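3.2 Surface appearance and perceived wear

The second part of the survey dealt with how people judge the age and condition of wooden tables in shared rooms. Earlier work by Pacheco had suggested that visitors to public reading rooms rely mostly on edges and corners when deciding whether a table is old. We wanted to know if the same held for the top surface alone, under ordinary indoor lighting, with no view of the legs or the rim.

Answers were collected at two sites, the reading room at Jultgate and the canteen at Sovivico. A total of 1436 forms were handed out and 973 came back with every question filled in. Forms with one or more blank answers were left out of the main analysis but kept for the comments section, which is treated separately in 3.4. The return rate was higher at Jultgate, where people tended to stay seated for longer and where the forms could be handed in at the desk.

Respondents were asked to look at the table they were sitting at and to rate it for age, cleanliness and quality of material. They were then asked to say in their own words what they had based each rating on. Ferenc Kozma read all the written answers and sorted them under headings, and a second reader repeated the work on a smaller set of 64 forms. Where the two readers disagreed, the answer was placed under both headings.

The most common heading was grain. People used the word itself less often than we expected and wrote instead of lines, waves, rings or "the pattern". Pale tops with a soft, curving grain (Figure 2) were usually described as clean, and straight-grained tops as plain or cheap. Glare was the next most common heading. Several respondents wrote that they could not judge the middle of the table at all and had gone by the part nearest to them.
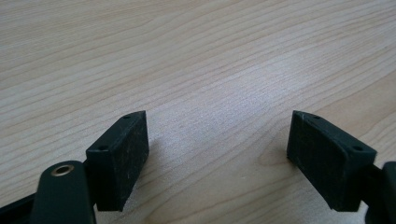
Figure 2. Light-coloured wooden tabletop with wavy grain. The grain is faint in the bright patch towards the centre.

The effect of glare deserves some attention. At Jultgate the forms were filled in during January, when the lamps were on for most of the day, and ratings for cleanliness were higher than at Sovivico, where the tables stand beside tall windows. We do not think the Jultgate tables were in fact cleaner. Both sites are wiped down on the same schedule, and the cleaning logs show no difference. A more likely reading is that lamplight from above hides small marks, while low light from the side brings them out. The Pivlow scale, which we used for the ratings, makes no allowance for this.

Age was judged less consistently. Regular visitors gave older estimates than first-time visitors for the same table – a gap also reported in the Toledo pilot – and often mentioned how long they had been coming to the room. It seems that these respondents were dating their own use of the table as much as the table itself. For this reason the age ratings of regular and first-time visitors are reported separately in the rest of this section.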